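How do frame rate conversions affect a film's running time?

Posted in Film & TV - Home Video

Shazia Hashmi

I have two discs of the same science fiction film, Clusov. The older one is a PAL disc and the newer one is a Blu-ray. The box for the Blu-ray gives the running time as 139 minutes. The PAL disc runs to a little over 133 on my player's counter. I have compared them chapter by chapter and cannot find a missing scene. The chapters are in the same places in the story, but each one is shorter on the old disc.

Is this a censored version with small trims all the way through, or is something else going on? Also, the music over the opening titles sounds higher on the PAL disc. I play the piano and I am fairly sure it is not the same key.

Helmut Bauerfeind

Probably the credits. A lot of the old European releases shortened the end credits or replaced them with a text card in the local language. Check the last chapter first. If you want the full cut, keep the Blu-ray and get rid of the other one.

Dirk Sperling

It is PAL speedup, and it explains both things you noticed.

Film is shot at 24 frames per second. PAL video runs at 25. The usual method of transfer was to take each film frame, make one video frame out of it, and play the result at 25. No frames are dropped. The film simply runs faster, by a factor of 25/24, or a bit over 4 percent.

To check your disc, multiply the long running time by 0.96:

139 x 0.96 = 133.44 minutes

That matches your counter. If there were trims on top of the speedup, the PAL figure would come out lower than this.

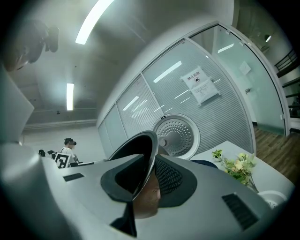
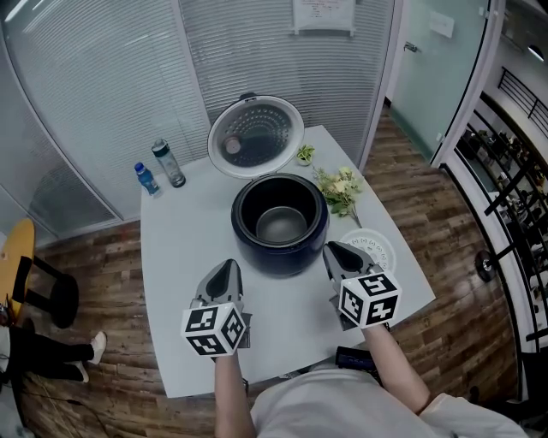
The pitch follows from the same factor. If the audio is sped up along with the picture and not corrected, everything rises by 0.7 of a semitone. A score in C lands most of the way to C sharp. Some labels applied pitch correction, which keeps the shorter running time but puts the music back in key. Yours evidently did not.

Two details to watch for:

1. Blu-rays of films normally run at 23.976 and not at 24. The difference is 0.1 percent, so over 139 minutes it adds up to about eight seconds. You can ignore it unless you are syncing audio tracks.

2. Shots that were computer generated or composited are converted along with the rest, so they will not look any different in motion from the live action. People sometimes report that the effects look "too fast" on PAL discs. It is the same 4 percent everywhere.

If you want to be certain about cuts, compare frame counts. Open both in an editor, find the first frame of the opening shot and the last frame before the credits, and subtract. The two counts should agree to within a few frames. I did this with my copy of Valtport and the difference was 1537 frames, which is just over a minute at 25. In that case there really was a scene missing, a corridor fight near the end.

Augustina Frimpong

Agree with Dirk. One addition: if you play the PAL disc from a computer, some players let you set the speed to 96 percent. Turn off "preserve pitch" or the music will stay sharp. Subtitles embedded on the disc will follow along, but an external subtitle file made for the Blu-ray has to be rescaled if you play the old disc at normal speed.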